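Recount rules for the Lenerum district council seat

The recount in the Lenerum district council race moves to its second stage on Saturday, when the county election board will open the sealed ballot containers from the Mridha and Ganine precincts. The first stage covered only the tabulator totals. It confirmed a margin of 53 votes, which is below the threshold of 100 set in the county code, and a hand count is therefore mandatory. Neither campaign had to file a petition or post a bond.

Each container is opened at a separate table by a team of 3 counters, with one observer allowed per candidate. The seal number is read aloud and checked against the custody log before the lid is lifted. If the two numbers differ, the container is set aside and the board rules on it at the end of the session. Ballots are then sorted by candidate, stacked face up and counted twice. A stack is entered on the tally sheet only when both counts agree.

Disputed ballots follow a different path. An observer may object to the reading of a mark but may not touch the paper. The team leader places the ballot in a numbered envelope and the count continues without it. The first stage left 67 ballots in this group, most of them from Mridha, where voters used the older form with the oval printed to the right of the name. 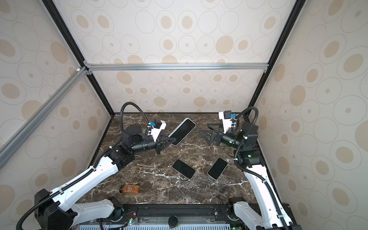 Can a voter whose ballot is in dispute be asked how they meant to vote?

Ballots carry no name once they leave the outer envelope, so the board has no means of contacting the voter. Intent is judged from the marks on the paper alone, under the written standard adopted in May.

The tabulators are supplied by Hiltik under a county lease. Their memory cards stay sealed until the result is certified, and the hand count replaces the machine total wherever the two differ. A losing candidate may still contest the certified result in court – the recount does not shorten the filing period.

Doors open to observers at 8:30 a.m. Credentials are issued at the side entrance of the county annex.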